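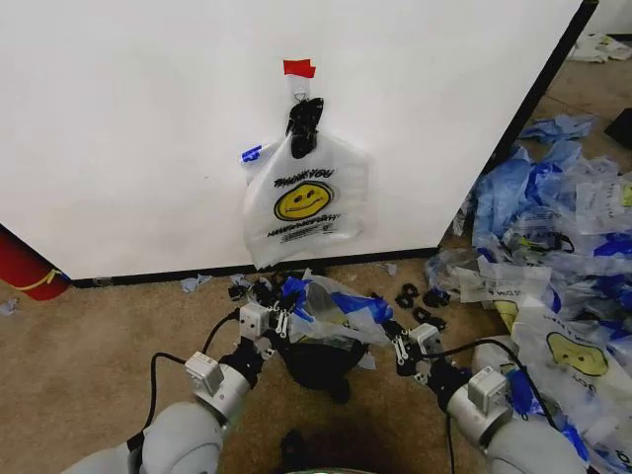 Visit to the Grosavar fair, Hollenstein hall, 2026-01-11

I went on the last day, when the exhibitors are already tired and speak more openly. The hall has 77 stands this year, most of them for shop fitting, packing and cleaning. The train from the city was late, so I missed the first talk and began directly with the stands.

What I wanted to see was how people keep a small stand in order. It is a question for us also, as we will have our own in July. The partition walls are white panels with a black baseboard, and the rental rules forbid screws. So everybody hangs things with tape and clips. A white plastic shopping bag with THANK YOU and a yellow smiley face on it was hanging flat on such a panel from a black clip, with a little red tape at the top. I liked this idea. It takes no floor, and one can reach it without bending.

The carpet is a bigger problem. It is tan, and every small scrap of paper or plastic is visible on it. At Tondero they told me that they pick up by hand before opening and again after lunch. At Clodora they have a cordless sweeper, and the price was 692 with two brushes included. It was louder than I expected, but it collected the threads well.

The organizers expected over 3000 visitors for the whole fair. In the afternoon it was calm and I could ask many questions. The coffee was expensive. For our stand I wrote down: own clips, wide tape, a bag on the wall, and ask about the carpet color before signing.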